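Altetura adds paper cup stand to its Stimis line for office pantries and waiting rooms

July – Altetura has extended its Stimis range of countertop supplies with an open stand for nested paper cups. The product is intended for office pantries, waiting rooms and staff kitchens where cups are set out in a single stack and refilled during the day.

The Stimis cup stand consists of a round base and a wire holder. The holder supports the lower part of the stack, and the cups above it stand free. Cups are stored rim up and taken from the top by hand. The stand has no lid, spring or moving part, and it is supplied assembled.

Maximum load is 90 cups of the standard pantry size. Altetura recommends a working load below that figure on narrow counters and on carts. The base is fitted with a non-slip ring on the underside and can be wiped clean with a damp cloth. The wire holder lifts out for washing.
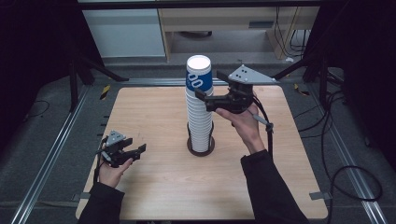
How should the stand be refilled when some cups are left in it?

Lift out the remaining cups, place the new sleeve in the holder, and return the older cups to the top so that they are used first. Adding new cups on top leaves the oldest ones at the bottom of the stack, where they may stay for weeks.

The open design replaces the enclosed tube dispenser that Altetura has supplied to offices until now. In a tube, cups with slightly deformed rims tend to jam at the outlet, and the fill level is hard to read. An open stack can be checked at a glance and straightened by hand. Altetura will continue to supply tubes for sites that require covered storage.

The stand was tested at 3 sites run by the facilities firm Rautiainen over a period of 8 weeks. Following the test, the wire gauge was increased and the base was made wider. Rautiainen has ordered 200 stands for its serviced offices, with installation to be completed by the end of the summer.

Distribution is handled by Morko, which also stocks matching paper cups in plain white. Stands are sold singly or by the carton. Replacement holders and non-slip rings can be ordered separately. Existing Stimis customers can add the stand to a standing supply order at no extra delivery charge – the change takes effect with the next scheduled drop.

Shares: 8 | Comments: 0

Related releases
Stimis napkin tray now available in two depths
Morko to carry full Stimis pantry range
Altetura updates care instructions for wire holders

Contact: Altetura press office | © Altetura. All rights reserved. | Back to top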